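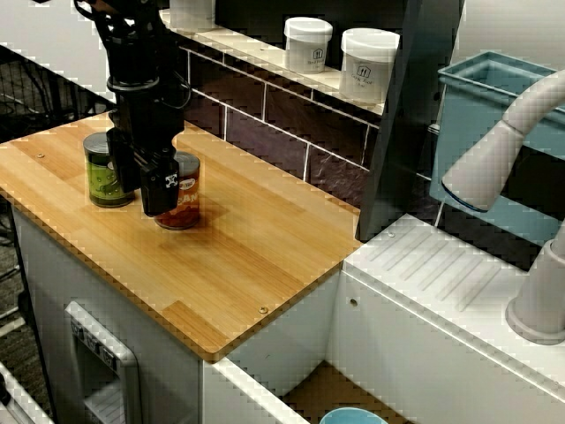

I have been reading this list's chore thread since January, and my view is still that we are grading these machines on the easiest ten seconds of the job. Take putting away groceries, which half of you seem to consider solved. There's a green can and a red one standing on a wood counter with a gripper in between, and the left finger overlaps one label while the right one hides a good part of the other. Two cans, standing up, nothing else on that stretch of wood. My question is what the rest of the kitchen looks like to the thing. The jars are up on a narrow shelf behind, and there's a bowl down in the sink. Someone has to get to those too, and in my house that someone is me.

Quoting the earlier message so people can see what I'm answering:

> I think the skeptics on here are moving the goalposts. Two years ago
> we said a machine would never pick up a can it hadn't met before.
> Now that is old news and we say it has to do the whole kitchen.
> The Nasamus people report 90 percent on their pantry test. If a
> teenager did 90 percent of what I asked in the kitchen I would
> throw a party. We should be talking about price now, and about
> who is going to service these things outside the big cities.

First, the 90 percent. I went and read the Nasamus write-up, all of it, including the part in small type. A try counts as a success if the item leaves the counter and ends up on the shelf. Upright or on its side, label in or out, doesn't matter. A try where a person had to step in and move something beforehand is "reset" and doesn't count at all. I'd like to be graded like that at work.

And then multiply. A normal shopping trip for us is 56 items. At 90 percent I'm picking up five or six of them myself, and I don't know ahead of time which ones. If it's the crackers, fine. If it's the eggs or the olive oil, I've got a second chore that's worse than the first one. The teenager at least yells when he drops something.

Second, time. The Ridari unit they had running at the Mirkville home show took 14 minutes to empty a single bag. I stood there for it. The bag had cereal, pasta, a few cans and a loaf of bread. The bread did not do well. The man at the booth said it would be faster with a software update, and maybe so, but he also said that about the one they brought the year before, and I was standing there for that one too.

Third, and this is the one I'd like an answer to from somebody who works on these: what about water? Every kitchen demo I've seen stops at the edge of the sink. Cans are stiff, dry, round and all about one size. A soapy bowl is none of that. Wiping down the drainboard with those little grooves in it is none of that. My mother-in-law can do it half asleep while talking on the phone. I have asked three times on this list and I get links to more videos of cans.

On the shop-floor side I'm less grumpy. We have a Saengthong arm at the plant that loads trays, and it earns its keep. But look at why. The trays come in at the same height, facing the same way, and we rebuilt the whole bench to make that happen. It took over a month and two of us are still on call for it when a tray comes in crooked. If the deal at home is that I rebuild my counter and stay on call, I'll put the beans away myself.

As for price and service, sure, talk about it. I'd just want to see one of these run for a week in a kitchen where people also live, with somebody writing down every time a hand went in to help. Post that log and I'll read every line and take back whatever I have to.

Print this message | E-mail this message

This site uses cookies to remember your reading preferences. By continuing to browse the archive you accept their use.

3 comments

Found this through the archive search. We did keep a log like that for our dish-sorting cell, and the "hand went in" column was the longest one on the sheet. Management asked us to rename it.

You're being hard on the 14 minutes. If I'm not in the room I don't care if it takes an hour. The bread is a fair point, though.

Still no reply about the water, I see.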